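### 4.2 Do trainers' readiness ratings predict anything?

Boxing people put a lot of trust in the trainer's eye. Ask why a fighter was moved up to ten rounds and the answer is usually that his trainer "saw it in the gym." We wanted to know how much that claim is worth, and our starting view was that it is worth less than the sport thinks.

The Larkus log covers 121 sparring sessions held at 3 gyms. After each session the head trainer gave the boxer a readiness score from one to ten, before seeing any punch counts or heart-rate records. Of the boxers in the log, 29 went on to a sanctioned bout within the study period. Those are the only cases in which a rating can be checked against a result, and readers should keep the small number in mind.

Okeke has argued that late-camp ratings carry real information, since trainers see things that counters miss: a boxer who stops setting his feet, or who holds a little longer in the clinch. Dauda is less generous and treats the ratings as a record of mood. Our data do not settle the matter, but they lean Dauda's way. Ratings rose as the bout got closer in nearly every camp, including the camps that ended in a clear loss. A score that goes up whatever happens is hard to call a forecast.

There is also the problem of memory. When we spoke to trainers in May, after the bouts, several recalled having had doubts that appear nowhere in their written scores. We do not accuse anyone of bad faith – people remember what fits the result – but interviews done after a fight should not be used as evidence of what was known before it. Much of the earlier writing on this subject relies on just such interviews.

Nor do we think the software sold to gyms does better. The Brindo score is built partly from the trainer's own rating, so agreement between the two tells us very little. We asked for the weights and did not get them. Until they are open to checking, we see no ground for treating the score as a separate measure.

Figure 9 is a rendered view of a speckled countertop with a strip of wood at one corner. 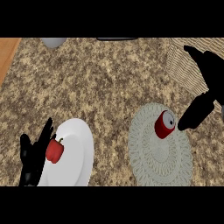

### 4.3 Weight loss and the final week

The same caution applies to body weight. The Lawal camp weighed its boxers every morning, while the Warisano camp did so only when the trainer asked, most often when he already suspected trouble. Pooling the two would make late weight loss look more harmful than either set of records shows, so we report them apart.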